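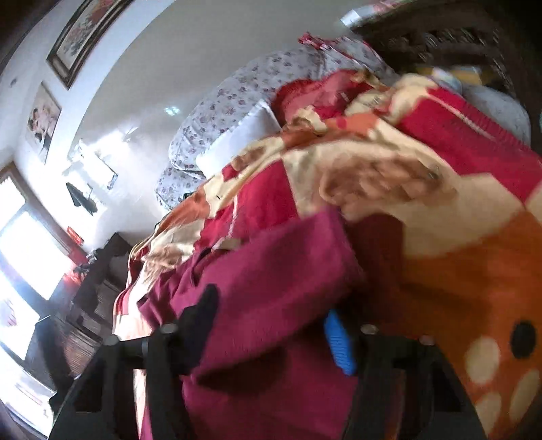 Minutes: Gripper Comparison Meeting, January

Projects > Ukley > Hand-held grippers > Meetings > January

Held in the upstairs room at Ukley, starting at 10.15. Present: Johanna Egger (chair), the two operators from the bedroom trials, hardware, data, purchasing. Apologies from the controller group, who sent written comments. These are taken under item 5.

1. Minutes of the last meeting

Agreed as correct with one change. Under "Pads", the words "both sets failed" should read "both sets were returned". They were returned at our request so that the backing could be changed. Purchasing will send the corrected copy to Justard with the next order.

The action on spare pivot pins is closed. The action on the storage rack is carried over again.

2. Bedroom trials, soft goods

The operators reported on the bed work. The task was the same for all runs: pick up a garment or a piece of fleece lying on a made bed, fold it, and put it down flat. All runs were done with the hand-held grippers, in a furnished home, and the furniture was left where it stood.

Data reported 2512 clips received and 516 set aside at first check. Most of those set aside had blur over the part where the jaws close. The rest had the fingertips hidden under cloth for too long for the tracker to pick them up again. The operators thought the blur limit was set too tight for this kind of work, as lifting a large piece of fabric needs a quick arm movement at the start. Data does not want to move the limit until the set-aside clips have been looked at by a person. It was agreed to look at a sample first.

There was some talk about whether patterned bedding should be kept in the task. Hardware would like a plain sheet for at least part of the next round, so that pad marks and slips are easier to see. The operators said that homes have patterned blankets and the trial should too. Left as it is for now, with plain sheets to be added as a separate task and not as a replacement.

3. Pads and fingertips

Two pads are under comparison: the ribbed blue pad now fitted, and the Cotard pad, a flat one with a softer face. Hardware had both on the table.

The ribbed pad holds thick fleece well. The operators prefer it for picking up from the middle of a piece, where there is no edge to get hold of and the jaws have to gather some cloth between them. Its weak point is taking two layers when one is wanted. On thin sheets this happened often enough that they started coming in at a lower angle, almost flat to the bed, and would like that written into the operator notes.

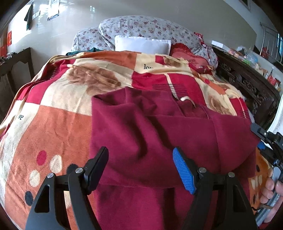
Jaws open over the maroon cloth, viewed from the foot of the bed.

The Cotard pad is better at single layers but lets go sooner on a long drag. One operator found that she was squeezing the handle harder to make up for it and had a sore hand by the end of a session. Hardware has measured only the grip force at the tip, and not what it costs at the handle. This needs doing before a choice is made.

Changing pads takes too long at present. The screw is small and the driver has to be held at an angle to miss the linkage. Hardware proposed a clip-on fingertip. Purchasing asked for a drawing before any parts are ordered. It was noted that a clip adds thickness behind the pad, and that the slim tip is one of the things people like — it gets under a fold without pushing the fold along.

4. One gripper or two

Trials so far have mixed single-gripper and two-gripper runs. Data finds the two-gripper runs harder to line up in time but much more useful for folding. With one gripper the cloth tends to slide along with the hand, and the operator ends up pinning it with a forearm, which the robot arm cannot copy.

The operators agreed that two is right for anything bigger than a hand towel. They asked for the second gripper to be set to the same spring stiffness as the first. At present they feel different, and people favour the lighter one without meaning to. Hardware confirmed that they are from different batches and will match them.

The thin cord was raised again. It can lie across the fingers when the hand turns over. A shorter cord with a clip at the wrist will be tried, and if that is no good, a right-angle plug.

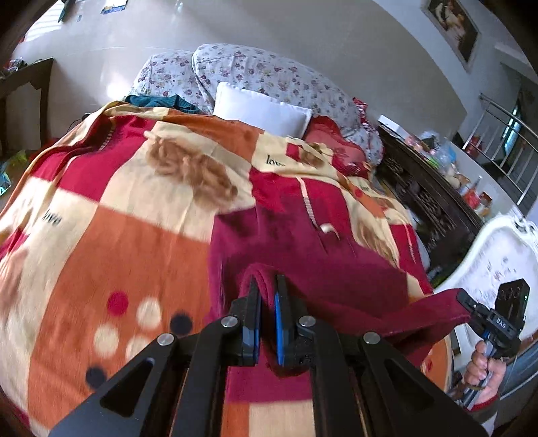 Johanna Egger asked whether a two-gripper fold could be carried over to the arms at all if both operators' hands cross in the middle, and said she would want to see that tried on the arms before more recording time was booked. Hardware said crossing is a problem for the Grabner arms as they are mounted now, side by side and facing the same way. Mounting them further apart would help but would leave less reach over the near edge of the table. It was agreed that operators will keep left and right to their own sides where they can, and that crossed runs will be labelled and kept.

5. Controller

Written comments from the controller group were read out. They have run version 3 of the jaw controller on the bench against the present one. It closes more smoothly on soft goods and stops hunting once the pads are in contact through cloth. It is slower to open. The group asks for a decision on whether slow opening matters.

The operators thought it would matter when letting go of a fold, as a slow release pulls the top layer back a little. Hardware suggested setting opening speed separately from closing speed. To go back to the controller group as a request. No decision on changing over until they reply.

6. Costs

Purchasing expects the next round to come to about 2000, taking in pads, cords and the plain sheets but not the clip-on fingertips. Agreed. Fingertips to come back as a separate item once there is a drawing.

Justard has asked whether we want the old pads back or scrapped. Scrapped, apart from one pair to be kept for reference.

7. Any other business

The key cupboard code has changed. Ask hardware.

Please write the pad type on the session sheet every time. Several sheets have the box blank and those runs cannot be used in the comparison.

Actions

Data: look through a sample of the set-aside clips and report on the blur limit.
Hardware: measure force at the handle for both pads; match the springs; try the shorter cord; drawing of the clip-on fingertip.
Operators: add the low approach angle to the notes; label crossed runs.
Chair: reply to the controller group on opening speed.
Purchasing: corrected minutes to Justard; plain sheets; storage rack (carried over).

Next meeting in February, same room. Closed at 11.50.

This site uses cookies to remember your settings. Accept | Manage cookies

Contact | Copyright Ukley Project | Back to top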